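August 2021
Workshop notebook, Styliani Vasilakis

Batch 17 is out of the press and I am so pleased with it! Cotton rag and flax, half and half, beaten for longer than I have ever dared, and it finally has that crisp rattle when you shake a corner. Stavros heard it from the other end of the workshop and came over to see what the noise was.

Notes while I still remember them. The flax was the Traltau stuff, the last of the bag, soaked overnight and cooked in soda ash the next morning. I rinsed until the water ran clear and then rinsed again (batch 15 went yellow and I am fairly sure that was lazy rinsing). Beat the rag first on its own, then put the flax in with the roll lifted a touch. The pulp felt silky between the fingers, a bit like thin porridge. Drained slowly on the mould, so I had time to get a proper shake in both directions before it set.

Couching went well apart from the first 2 sheets, which slid. Felts too dry. I wetted them down and had no more trouble after that. Pressed hard, swapped the felts, pressed again, then hung everything in the back where there is a bit of air.
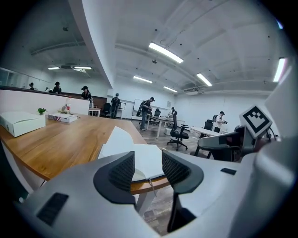 Sizing is what I want to get right next. I used gelatine on half the batch, warm, in the shallow tray, and left the other half as it was. With the Brevia ink the unsized sheets feather like mad, lovely for brush work and hopeless for a pen. The sized ones hold a hairline! I wrote out the whole alphabet just for the fun of it.

Cockling is still there at the corners of the sized sheets. Stavros Nikolaidis thinks I am drying them too fast after the size bath and should stack them under boards while they are still limp. Will try that with batch 18, changing the blotters morning and evening.

To do: order more flax. Ask at Spanos whether they still sell offcuts of blotter. Mend the deckle, left corner again. Look up my old October notes on alum, I remember using far too much.

Comments

Mouldmaker: Lovely to read. How strong is your gelatine? Mine goes blotchy whenever the room is cold.

Styliani V.: Weaker than the books say, and I stand the tray in a bigger one of hot water. It helped a lot with the blotches!

inkyfingers: Would you part with a few of the unsized ones? I print lino and they sound perfect.

Contact the workshop | © Brerora Paper Workshop | Back to top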